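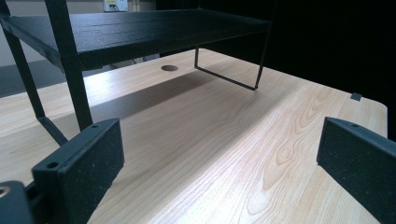
Members of the Villport Woodshop have asked for a plain guide to finishing tabletops, and the autumn course at the Skemville site gave us a reason to write one. Most questions we get are about oil and water-based varnish, and most of the trouble people bring in starts earlier, with sanding. A pale desktop with a bold grain pattern, the kind with nested ovals and darker streaks curving around a small knot-like figure, is a hard surface to hide mistakes on. Scratches left across the grain show up as soon as the first coat goes down. On a dark, busy top you may get away with them.

Start by looking at the board under a low light. A desk lamp set at one end of the table works well. Turn off the overhead lights and move the lamp slowly along the side. Mark anything you see with a soft pencil, including dents, glue spots and planer marks. Glue spots are the worst of these. They stay lighter than the wood around them and no finish will cover them. Scrape them off with a sharp card scraper before you sand.

For a solid top, begin with 80 grit if the surface is rough and 120 if it has already been planed. Go to 150, then 180, and stop. Several people in the June group went on to 320 and then found that their stain came out blotchy and thin. Fine sanding closes the surface up and less color gets in. If you are using only oil, going to 220 is fine. Vacuum between grits and change the discs more often than you want to. A worn disc heats the wood and leaves small swirls.

Veneered tops are different. The face layer can be very thin, and a power sander will go through it in seconds at the edges. Sand veneer by hand with a cork block, with the grain, starting at 180. If you are not sure whether a top is veneer or solid, look at the end and see if the lines on the top carry on down the edge. If they don't, treat it as veneer.

Rounded corners need their own pass. The end grain there takes in more finish than the flat part and turns darker. Sand the corners one grit finer than the rest and wipe the first coat off them sooner.

On the choice of finish, the shop stocks two. The first is a hardwax oil from Ciltus, sold at the front desk in small tins. It goes on with a white pad, needs to be wiped back after ten minutes, and gives a low sheen. It is easy to repair. You can sand one spot and rub in more oil without doing the whole top again. It will mark if you leave a wet glass on it overnight.

The second is a water-based varnish. It holds up better to spills and keeps pale wood pale, which oil does not. Oil will warm up a blond top and it will go on yellowing for the first year. If you like the color of the bare wood, brush on a test patch of each underneath and look at both in daylight. Varnish raises the grain on the first coat, so plan on a light sanding with 320 before the second. Three coats are enough for a desk. A kitchen table should get four.

Rags with oil on them must go in the red metal can by the back door. Do not put them in the trash or fold them up in your bag. Oily rags can heat up and catch fire without a spark. We had one smoking in June and had to clear the room.

Drying times on the labels assume a warm room. The Skemville finishing room is now down to the low sixties at night, so add half a day to whatever the tin says. Tops left on the racks should have a tag with your name and the date you expect to pick them up. The racks hold tops up to 95 inches long - anything bigger has to go home with you the same evening.

Some shop news. The roof repair fund stands at $3,752, and the contractor, Abou Jaoude, has agreed to start on the north side before the snow. The machine room in Villport will be closed for two days while that work is done, and we will post the days on the door. The finishing room will stay open. The wide belt sander is back in use with new belts. It still takes off more on the left side than the right, so turn your board end for end between passes.

Raed Awwad will teach the finishing course again. Bring one board you have already sanded to 150 and one you have not touched. Pads, brushes and sample tins are included in the fee. To reserve a place, write your name on the sheet at the Skemville front desk or call extension 930 during open hours. Sign-up closes 2022-09-30 at 6 p.m.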